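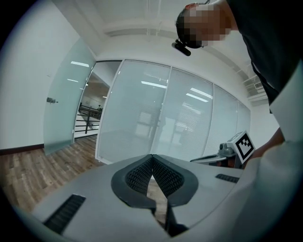 LUMCOMBE, Tuesday, March 3, 2020

Review: Dovar hand-held gripper kit, second version
By Jaxon Bouchard

Dovar sells its kit to labs that want manipulation demonstrations without tying up an arm. You carry the gripper, do the task yourself, and the recordings go into training. The first version had a good idea in it and a poor latch. I have been using the second version since it was released, and it has now replaced teleoperation for most of what our group records.

The kit costs $2000. For that you get two grippers, a head camera on a clip, a set of printed marker cubes with straps and screw mounts, a charger, and a licence for Nosa, the software that lines up the streams and turns them into trajectories. A laptop is not included and you will want a decent one. Shipping took longer than quoted, and the box arrived with one cube short. Dovar mailed the replacement without an argument.

The grippers

Each gripper has its own camera looking out over the fingers, with a very wide lens. The picture is round and heavily bowed, and people who are used to ordinary video dislike it at first. For training it works well. The fingertips stay in the same place in every recording, and there is enough of the room around them for the tracker to hold on to. Nosa can undistort the video on export. We leave that switched off.

The fingers on the second version are softer than the old ones and have a textured pad. They grip cloth and cardboard well. They are less sure on anything small and glossy: teaspoons turn in the grip, and so do marker pens. If your work is mostly cutlery, order the narrow jaw, which costs extra and takes one hex key to fit. I run one of each, wide on the left and narrow on the right, and swap when the task calls for it.

Weight is acceptable for short takes. After an hour of steady recording my wrist knew all about it, and the smaller-handed people in the group felt it sooner. The finger loop has a hard inner edge that should have been rounded off at the factory. A strip of sports tape fixes it.

Markers and head camera

The gripper camera tracks its own motion reasonably well, but it drifts when you turn quickly or pass a blank wall. Dovar's answer is the marker cube. With the head camera running, Nosa finds the cubes in that view and uses them to correct the path of each hand. It is the same approach as the Türkmen method, which came out of a lab and was given away as code, and anyone who struggled through setting that up will be pleased with how little there is to do here. You print nothing, measure nothing, and run one calibration at the start of the day.

The correction only works when the head camera can see a cube. Reach under a table, or turn your head to talk to somebody, and the trajectory falls back to the gripper's own estimate. Nosa shades those stretches orange on the timeline, and you should look at them before exporting anything. Our people learned to keep their chin down and watch their hands. It feels unnatural for a day or so.

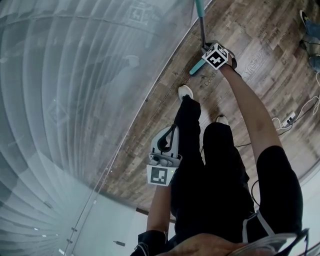
A cube can also be strapped to the back of a bare hand, and this is the part of the kit I expected to ignore. It has been more useful than the second gripper for some tasks. One hand holds a tool the way a person would hold it, the other works the gripper, and both paths come out in the same coordinate frame. You don't get finger positions from it, only where the hand is and which way it is facing. For wiping, sweeping, pointing or steadying, that was enough for us.

The strap is a weak point. It loosens when the skin gets sweaty, and a cube that has slid a centimetre gives you a centimetre of error with no warning from the software. I recalibrate after every break and have asked Dovar for a wider strap. They say one is planned for April.

Does the data work?

We recorded 710 demonstrations across our usual household tasks and trained the same policy we use for teleoperated data, with no changes apart from the input resolution. I compared it with our existing policy on placing folded towels in a drawer. Out of 34 trials each on the arm, the two policies came out level on finished placements. The hand-held one moved faster and wasted less time hovering over the drawer. It was also rougher on contact, and the drawer front took some knocks.

I would not read more into that than it can carry. It is one task, one arm and one lab. What I can say with more confidence concerns the recording itself. A new person needs a morning to become useful with the grippers. On our teleoperation rig it takes most of a week, and the recordings from that week generally get thrown out.

The roughness on contact comes from a real gap in the method. Your own arm gives a little when it bumps something, and the gripper has no force sensor to record that you did. The policy sees a position and goes there. If your task involves pushing a plug into a socket or seating a lid, I'd stay with teleoperation, or budget for a wrist sensor on the arm and some extra tuning.

There is also the matter of reach. A person will happily twist into poses that a robot arm can't follow. Nosa has a filter for this, and you load your arm's description file and let it reject whatever falls outside. It works, but it runs after recording. A beep during the take would save a good deal of wasted effort.

Room setup

The instructions recommend matte walls and even light. Our building has a lot of glass, and the tracker copes better than I expected provided the cubes are in view. Reflected cubes were a nuisance in the old software, which sometimes locked on to the mirror copy. The current release rejects nearly all of them. Keep your charging cables well out of the walking area. With your eyes on your hands you will not see them.

Support and documentation

The printed manual is thin and partly wrong: the button sequence on the pairing page belongs to the first version. The online one is correct. Email support answered my questions within a working day, except for one about clock drift between the head camera and the left gripper, which went quiet for a while and was then fixed in an update with no mention of it in the release notes.

Should you buy it?

If you already own the first version and its latch hasn't failed, the new fingers alone aren't worth the price. Buy them separately and update Nosa. If you are starting from nothing and your tasks are pick, place, fold and carry, I would buy this before I bought a teleoperation rig. Order a spare pair of finger pads with it. Ours were worn smooth at the tips before we had finished the towel set, and the replacements are on back order.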